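Opinion > Essays > Home Life

I keep hearing that the kitchen table is finished, and I can't agree. My grandmother in Dulley had one with a wobbly leg, and all 6 of us did our homework, our arguing and our pie crusts on it (sometimes all in one evening!).

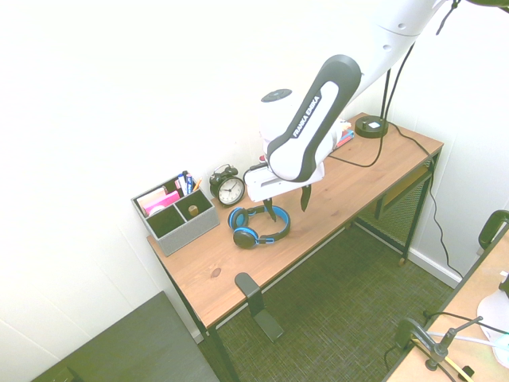 People now want a separate spot for everything, a corner for work and another for hobbies, and I do understand the appeal of a door you can close. But I miss being interrupted. I miss moving somebody's spelling list so I could set down the soup, and I'd trade a good deal of quiet to have that back in September.

Isla Lowther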